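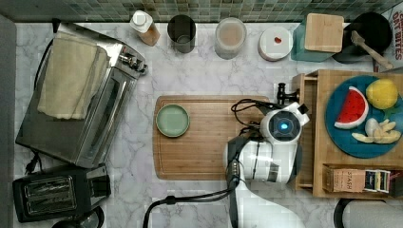
Is the Fotach open day worth going to if you don't plan on buying a robot?
It is, provided you like kitchens and don't mind standing. Entry is free, you can stay as long as your feet hold out, and the sales pitch can be outrun.

Girkside Open Day, Fotach kitchen arm: a review
January 2026

I have a soft spot for gadgets that promise to do my dishes, and a drawer full of the ones that didn't. So when Girkside opened its doors to the public, I went to see the Fotach, a white arm that works at a kitchen counter and costs more than my kitchen.

The demo counter is a nice one: marble, bamboo boards, small green and gray tiles behind. There is a toaster oven and a separate toaster, which is one more heating device than I own. The menu, when I got there, was a toy watermelon slice, a toy lemon and a piece of toy ginger on a blue plate. Fans of raw fish and open flames should adjust their hopes.

The talk lasts 2 hours with a break, and the first half is mostly slides. Skip it. The good part is the second half, where the arm gets to work and the presenter finally stops using the word "journey." It moves slowly. If you have ever watched a cat decide about a doorway, you know the pace. I found it soothing, then dull, then soothing again.

The arm carries a camera up front, with a little blue light in the middle of it, and it does give you the feeling of being considered. The cables are the weak point on looks. They're thick, black and all over the place, and I would snag one on a mug inside a week.

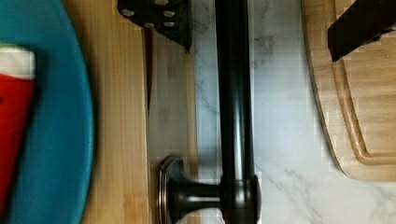
Trình, posting under my notes from the October session, thought I was being too kind: the slow speed is fine for a talk, but supper for a family would be ready by breakfast, and the Drarkley arm shown last year at least came with a printed price list.

Fair on the price list. I asked twice and was given a tote bag.

Parking is 100 yards from the door, on gravel. The room seats 132 and the back rows see very little, so get there early and sit on the left. Coffee is free and tastes it. I'd go again for the second half, and I'm keeping the tote bag.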